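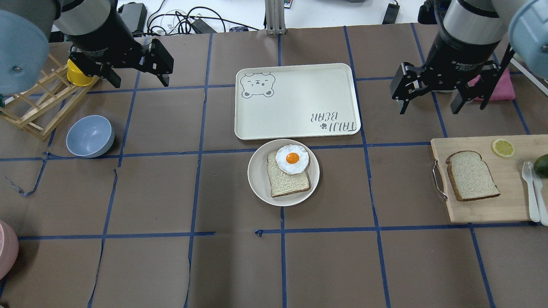
Breakfast table, tray side. Bread and egg plated, bear tray still empty.

22 Aug 2022, Gromton, kitchen props table

A long entry today, so get yourself a coffee first. I've been meaning to write up the kitchen things properly since April, when we started keeping them in one place, and this morning I finally had the whole breakfast spread out on the brown paper with time to look at it.

The bread and egg first, as they get used the most. They go on the round plate, bread at the bottom, egg toward the upper edge of the slice. I used to set the egg dead center and it always looked a bit stiff to me, like a menu photo. Moving it up leaves a nice bit of bare bread to get hold of, and I think it just looks more like somebody's breakfast. Please leave it that way unless you have strong feelings (I'm happy to hear them!).

The cream tray with the sleepy bear is my favorite thing we own. It came in the Marwat order with the bowls, and I'd asked for a plain one, but I wouldn't swap it now. The lettering says TAIJI BEAR and there's a little paw print next to it. If you're noting down which way round the tray is, go by the bear's face and write "bear upright" or "bear upside down" in the margin. Last time we each wrote "right way up" and meant different things, and I spent most of an afternoon sorting it out.

The light blue bowl stays open side up and empty until the cereal question is settled. I tried dry oats at home over the weekend and they get into everything. Big pasta shells might be better. I'll bring a bag.

The wooden rack wants a drop of glue at some point. One of the dowels turns if you twist it, and I can hear it squeak when I carry the rack across the room. I don't want to glue it while it's in daily use, so it's on the list for the next quiet stretch. The yellow cup sits quite happily at the top of it on its side. Stood upright it's another story, at least in my hands. I tried it 7 times before lunch and it tipped on two of them, so for now lying down is the standard.

About the paper: the roll we have is 300 feet, bought from the Purnetti warehouse sale, and it's lasting very well. Change the sheet when it gets greasy or torn and don't worry about being thrifty. The blue tape takes longer than the paper does. I lay all the long strips first, press them down with the side of my hand, and then do the short ones over the top. If a plate ends up across a line, that's fine, we only use the squares to talk about where things are.
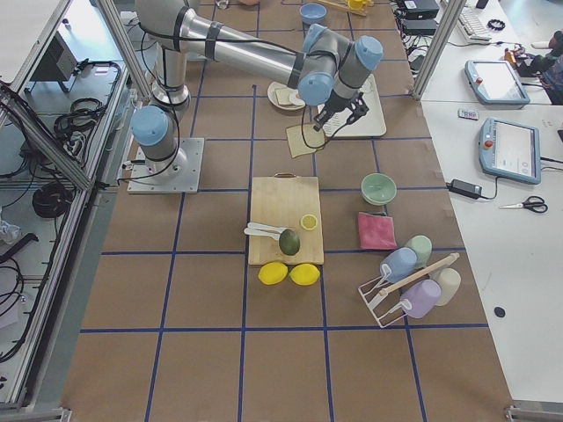
Lemons, avocado and the mug rack

The cutting board has its small metal handle toward the far side, and I'd like to keep it so, if only because my own hands have learned it. The lemon slice, the avocado and the two white spoons live on the board, and the two whole lemons go side by side on the paper just below. They make a cheerful pair.

The mugs I'm less settled about. Hung upside down on the white wire rack they look lovely, light blue, green, cream and lavender, but I keep changing the order and then forgetting what I changed. Let's say the order on the table now is the order, and I'll draw it on the inside of the box lid. The pink cloth stays folded beneath the green bowl. I did wonder about having it open, but then it eats up a lot of table.

Still to do: glue for the dowel, pasta shells, a box with a better lid for the mugs. Pirkthorpe have asked whether they can borrow the lemons for a week, and I've said yes as long as the avocado stays here.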